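Search this site
Search
Go

I have doubts about the clear table. You will have met the idea by now, in a magazine or from a friend who has just read a book: strip the kitchen table back to bare surface every night, and the rest of the house will somehow fall into line. The version I was lent, by someone in Skidengate who swears by it, wants you to do this for 31 days and keep a chart.

I managed 9. I won't pretend the table didn't look better, but I would like to know where the stuff is supposed to go. The book says "to its home", as if everything I own had one. Half of what lands on a table lands there precisely for want of a home, and moving it to the stairs doesn't change that. It only means I trip over it.

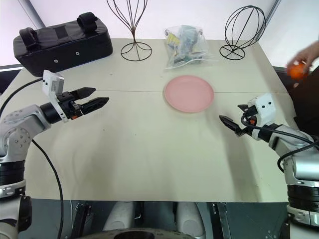 My real quarrel is with the things that count as allowed. Decorative pieces may stay, apparently, and useful ones must go, and I can't see the sense in it. A pair of dark wire stands takes up far more room than one pink plate, and you can't eat your toast off a stand. Yet the plate is meant to be in the cupboard and the wirework gets called a feature. The same goes for anything see-through. Ulora do a whole range of clear bags on the grounds that you will always know what you have. What you have is a view of it all, creases included. A plain black case with handles hides everything and asks nothing of you.

I priced up doing it properly, with the Hirnar boxes the book recommends, the lids (sold separately, of course) and the little shelf unit from Rey. It came to £556. For that I could buy another table and leave things on that one as well.

What I have kept from the whole business is a wipe-down before bed, moving things along as I go. It takes 3 minutes. There is no chart. The friend in Skidengate tells me this is how it starts and I'll be buying boxes by Christmas, but we'll see about that.

I still have her book, which is on the table.

Last updated: 14 Nov 2024

Recent posts
Does anyone need a drawer divider?
The airing cupboard, revisited
Against matching jars
One in, one out, and other fibs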